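5 min read

I'd been wanting to talk to Despina Đorđević for months, ever since a friend lent me one of the Kusuma hand grippers and I spent a whole evening picking up socks with it. She runs the rental side of Kusuma out of two rooms in Breltstead, and she picked up the phone laughing because her dog had just eaten a packing slip.

So, for anyone who missed my last post: the Kusuma is a gripper you hold yourself. You do the chore, it records how you did the chore, and somebody's robot arm gets to learn from it later. I asked Despina who rents one. I was expecting labs.

"Labs, yes, but small ones," she said. "Two people and a dog. They can't afford an arm for every person who's collecting, so they take 14 grippers for a month and send them home with people."

The month's rental comes with the tool, a charger, spare finger pads and a login for the upload page. I told her the upload page was the part I liked least (it logged me out twice in one evening!) and she groaned. "I know. Caradog is on it. Ask him, please, so it isn't only me asking."

I did ask him. Caradog Pritchard does the hardware and, apparently, the website too, from Galinach, where he says the internet is worse than the upload page. He'd much rather talk about fingers. "The pads are what wear out," he told me. "A smooth pad is fine on a mug. Give it a T-shirt and you're chasing the thing round the table. So we went through a lot of pads."

How many is a lot?

"108 before I stopped writing it down."

Clothes were the big topic, and I was glad, as clothes were what beat me. I can get a sock. I cannot get a shirt to fold without dragging half of it along with me. Despina says that's normal for the first hour and that most people squeeze too late. "You want to pinch a bit of fabric, lift, and then move. New people move first. And slow down! Everybody goes at the speed of their own hands."

She also wants folks to use their real laundry, on their real beds, with whatever else is in the room. One customer in Burnedham ironed everything before each take and the recordings all looked like a shop window. Knits she loves, and anything with trim on it, beads especially, where you have to think about where you'll grab.
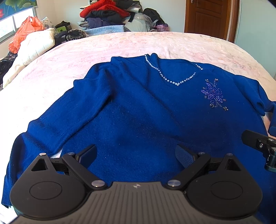
Blue V-neck with the beaded flower, fingers open over the knit.

I asked what a customer ends up with after a month of this. She looked up the last batch while we talked: 1,048 clips, all folding, from one household. "And they still had clean laundry to put away," she said.

My own gripes, which I read out to both of them. It gets heavy in the wrist. The manual is eight pages and six of them are about charging. Caradog agreed about the wrist and defended the manual, and then Despina said she'd never read it.

A lighter version should go out to a few renters in March, and I've put my name down. Caradog wants me to try bath towels next. I have a lot of bath towels.

Related posts
An evening of socks with the Kusuma
Renting or buying: what small labs told me
Why my robot vacuum lives in the closet now

We use cookies to remember your settings and count visits. By continuing to read you agree to this. Accept | Manage settings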